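How to plan a day out for a royal visit

If word has gone round that a royal visitor is coming to open something near you, and you've never been to one of these before, do go! I've stood at the barriers for a fair few over the years and they are lovely days, but they do go better with a bit of planning. I'll use the opening of the new ferry terminal at Westdale last April as I go along, as it's the one freshest in my mind.

Step one: find out what has been made public. The full timetable is hardly ever given out early, but the local council will usually put up a page with road closures and public viewing areas, and you can work out a good deal from those. At Westdale the closures stretched from the harbour to Chung Street, which told us well in advance that there would be a walk along the front.

Step two: choose your spot. Everybody heads for the main door, and by mid-morning there were about 1,000 people packed in there. We went further along, near the Trondari bakery, where the barrier bends a little, and had a much better view (and a warm bun each). 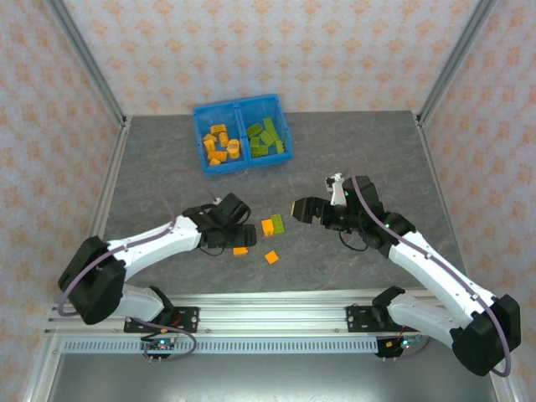
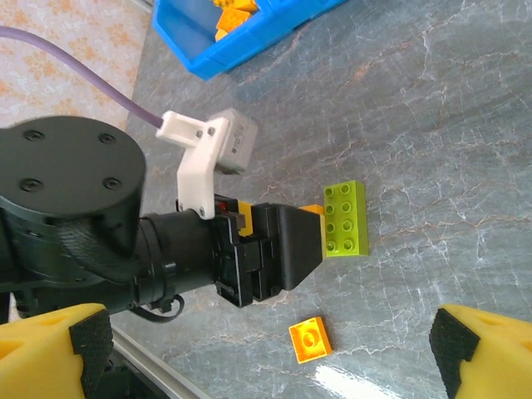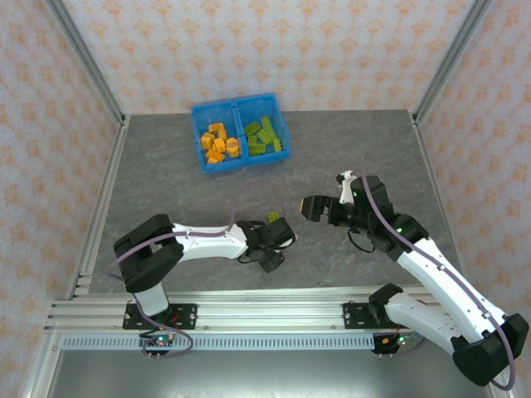
Step three: pack light. Bags are nearly always searched, so a small one with a zip will get you through far quicker than a big rucksack. Take water, a folding mac and something to eat. Leave the stepladder at home - I have seen people try it, and they are always sent back to the car.

Step four: if you'd like to hand over flowers, keep them small and wrapped in paper with no wire. A steward will tell you whether they can be given on the day. A card with your name and town tucked inside is a nice touch.

Step five: think about getting home before you set out. The car park at Vakdale holds 400 cars and was full by breakfast, so we took the early bus and were very glad of it. Going back, let the first rush clear, find a cup of tea, and catch the bus after the one everybody else is running for.

Last updated November 2, 2024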